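Keeping a Kitchen Running When a Film Crew Moves In

If you rent your home out as a filming location, or you've been talked into feeding a small production out of your own kitchen, pull up a chair. I have done both, sometimes in the same week, and I've collected a good many household tips along the way that I wish had been handed to me on a card the first time the trucks pulled up on our street.

My first one was a short called Brelel, shot over four days in August, and I went into it thinking a film crew was something like a large family at Thanksgiving. They are much tidier than my family and they eat at stranger hours. Breakfast was at 5:15 in the morning and "lunch" was six hours after that, whatever the clock said. By the second day I had run out of dish towels, ice, and butter, in that order, and I was washing forks in the bathroom sink so the sound person wouldn't hear me.

Before anybody arrives

Clear out the refrigerator two days ahead, and be ruthless about it. You'll want at least one full shelf for the crew's things and one drawer that belongs only to you. I put a strip of painter's tape across the front of my drawer and write MINE on it, and in all these years I've lost a single yogurt.

Ask for the call sheet the evening before. It's the daily schedule, and it tells you how many people are coming, when they eat, and which rooms they need. The number that matters to you is the total headcount at the bottom. Drivers eat too, and so do the two or three folks who turn up from the production office around mealtime with a folder under one arm.

Take down anything you'd be sad to lose. The art department is careful, bless them, but a grip carrying a ten-foot pole through a doorway is looking at the doorway and has no thoughts to spare for your grandmother's gravy boat. I pack my good pieces in the laundry hamper between bath towels and slide it under the bed. Then I write down where I put them, having once spent most of a Thursday looking for a sugar bowl.

Photograph every room before it gets changed around, and open the cupboards for it too. When the crew puts things back they will work from your pictures as well as their own, and you'll get your spice shelf back in the order you like.

Floors and counters

The crew will bring floor protection, usually big sheets of corrugated board or a layout mat. Sweep and then damp-mop before they put it down. Grit trapped underneath acts like sandpaper with fifty pairs of boots on top of it. If you have hardwood, ask that nobody tape directly to the finish, and if they must mark a spot, ask for paper tape pulled up the same night.

For tape residue that got left anyway, rub in a little vegetable oil, go have your coffee, then wipe it off with a warm cloth and a drop of dish soap. On painted walls skip the oil and use a hair dryer on low, peeling slowly back on itself. I learned this from Hendrik Mabuza, who dressed the sets on Fourie and could get a wall back to looking untouched in less time than it takes me to find my glasses.

Lights are hot, even some of the newer ones if they're left burning long enough. Keep candles, chocolate, and anything in a plastic tub well away from them. I had a beeswax pair melt down into a lovely sort of puddle on the sideboard. To lift wax from wood, harden it with a bag of ice, ease it up with an old library card, and buff what's left with a soft cloth.

The quiet kitchen

Your refrigerator hums. You stopped hearing it years ago, but the microphone has not. The sound mixer will ask to switch it off during takes, and that's fine as long as somebody remembers to switch it on again. The old trick, and I believe every mixer knows it, is to leave your car keys inside the refrigerator. Whoever turned it off can't drive home without finding them. Keep the door shut while it's off and the food will be quite all right for a few short stretches. If it's going to be off all afternoon, move the milk and meat to a cooler with plenty of ice.

Other noisy things to see to:
Wall clocks. Take the battery out and tape it to the back so it doesn't wander.
Dripping faucets. Hang a string from the spout down to the drain and the water will run along it silently until you can get the washer replaced.
Squeaky hinges. A little petroleum jelly on the pin is quieter than oil and doesn't drip on the floor.
Ice makers. Turn them off the night before and bag up what's there.
Squeaky stairs. Talcum powder brushed into the joint buys you a day or two.

Felt pads under chair legs are worth every penny, and I keep a sheet of them in the junk drawer. Cut them a hair smaller than the foot of the chair so the edges don't pick up lint.

Feeding people well

If the production has a proper caterer, your job is only to stay out of the way and keep the coffee coming. On the little ones, though, you may find you are the caterer. For Fourie I made 234 sandwiches in three days, and I can tell you what travels and what doesn't. Tomato does not. Put it in a separate container and let people add their own. Butter the bread right out to the crust, both slices, and it won't go soggy before lunch. Wrap everything in parchment and then a damp towel, and write what's in it on the outside, with the meatless ones marked in a different color.

Chili, baked ziti, and rice dishes hold nicely when a lunch break slides back by forty minutes, as it will. Fried things do not hold at all. Keep hot food properly hot, at 140 degrees or above, and use a thermometer instead of a fingertip. A cooler will keep food hot just as well as cold — fill it with very hot tap water for twenty minutes, pour that out, line it with towels, and tuck in your covered pans.

Mid-afternoon is when everybody droops. Put out something salty, something with protein, and a bowl of cut fruit, and hold back the cookies until an hour later. Kai-wen Peng, who ran the snack table on a feature called Tareretti, taught me to squeeze orange juice over the cut apples so they don't brown, and it tastes a good deal nicer than lemon. She also labeled every jar on the lid and on the side, which I now do in my own pantry.

Coffee deserves its own word. Brew it a bit stronger than you think and decant it straight into vacuum pots you've warmed with boiling water. Coffee left on a burner turns bitter in half an hour. To clean those pots afterward, put in two spoonfuls of baking soda, fill with hot water, and leave them overnight with the lids off.

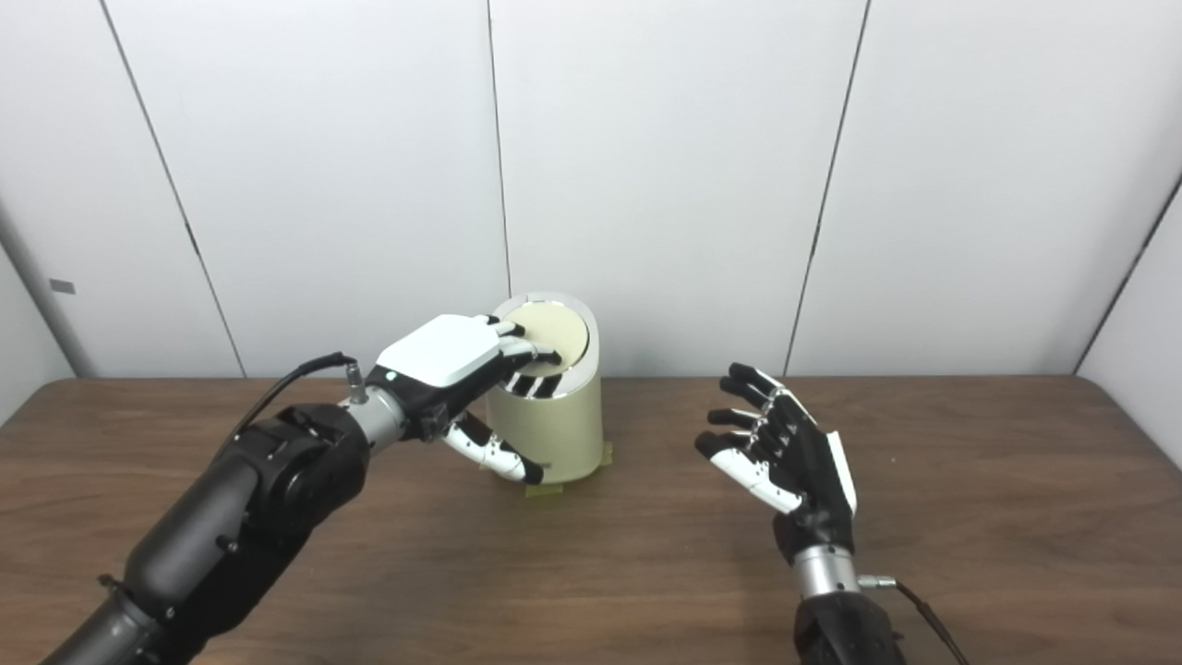
Should I let the crew use my own dishes and silverware for meals?

I'd keep yours put away and ask the production to bring or rent a set. Things get carried out to trucks and left on windowsills, and a matched dozen will come back as nine. If you do lend some, lend the everyday ones and put a dot of nail polish on the back of each handle so you can pick yours out of the pile.

Trash, drains, and the end of the day

Set out more cans than seems sensible and line each one with three bags at once. When the top one is full you lift it out and the next is already waiting. Have one can for bottles, one for food, and one for everything else, and put the food one farthest from the door in warm weather.

Pour nothing greasy down the sink, and say so on a note taped above the faucet. I leave a coffee can beside it for drippings. At wrap I run the hot water for a full minute, follow it with half a cup of baking soda and a cup of vinegar, and flush with a kettle once the fizzing quits. That takes care of the smell. For a true clog you'll still want a plunger.

Keep a small notebook by the phone for money. Write down groceries, extra ice, the bulbs you replaced, and the afternoon you spent scrubbing the driveway. I used to trust my memory, and on the Borthorpe job I had let so many little receipts pile up that when I finally sat down with them they came to $1,688. The production paid it without a murmur, but only for what I had paper to show. Now I clip each receipt to its day and hand in the lot with a cover sheet. I ask for a $300 float up front as well, and that has spared my checking account more than once.

Walk through the house with the location manager before the last truck leaves, while there's still daylight if you can manage it. Look behind doors, run your hand along the door frames, and turn on every faucet and lamp. Check the breaker box, too. On one job I found 14 clothespins clipped to my curtains and kept them all, and they are very good for closing bags of flour.

Then put the kettle on, get the keys out of the refrigerator, and leave the mopping until morning.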